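Questions people ask me about the house rules

I look after the two-arm setup at Nilside, where we practice household tidying tasks in a mocked-up hotel corner. I wrote the rules with Soledad Toledo, and the same questions keep landing in my inbox, so I've put my answers in one place. Last updated Sep 17, 2022.

Do I really have to do the start check every time?

Yep, every time, even if you only went to get coffee. Look over both arms, look at the table, look at the floor, then put your initials on the sheet. It takes up to 80 seconds and I've done it 378 times (I went back through the sheets, I couldn't resist!).

What counts as a tidy cable?

Anything that can swing gets tied to the arm link, with enough slack for the elbow to bend all the way. I'd much rather see a big lazy loop than a tight one, as a tight one pulls on the connector. Loops near the wrist are fine as long as they stay clear of the gripper pads.

Can there be other stuff on the shelves?

Sure, and I like it that way. A shelf with toothbrushes, a mug and a few bottles is a lot closer to what a guest leaves behind than one lonely object in the middle of nowhere. Just keep the bottle caps screwed on, please. And if you move something between runs, write it down – Maximiliano lost an afternoon in April trying to figure out why his numbers had drifted.

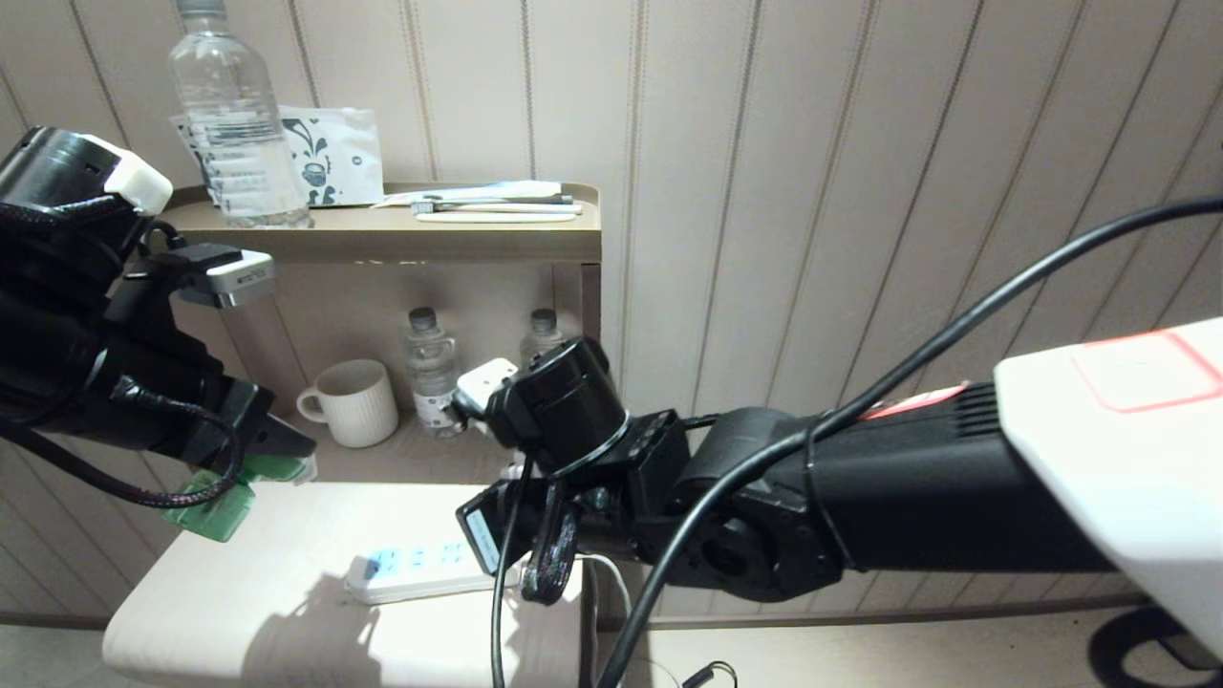
What about power strips and cords?

A strip can be on the table when it's part of the task. Your notes have to say whether it's live, and for anything where the arms touch it, it has to be unplugged at the wall first. Cords that hang over the side get a look before you start, and so does any loose plug on the floor. I step on those more than anyone.

Who can reach in while the arms are powered?

No one, me included. Hit stop, wait for the light, then reach in. If there are two of you, the one holding the stop button says "clear" out loud. It feels silly for a day or so and then you don't notice it anymore.

Are these the same rules they use at Vatenus?

Pretty close! We borrowed their stop routine and left out the badge part. If you've trained over there, you still need to do two supervised sessions with us before you run anything alone. Ask Soledad for a slot.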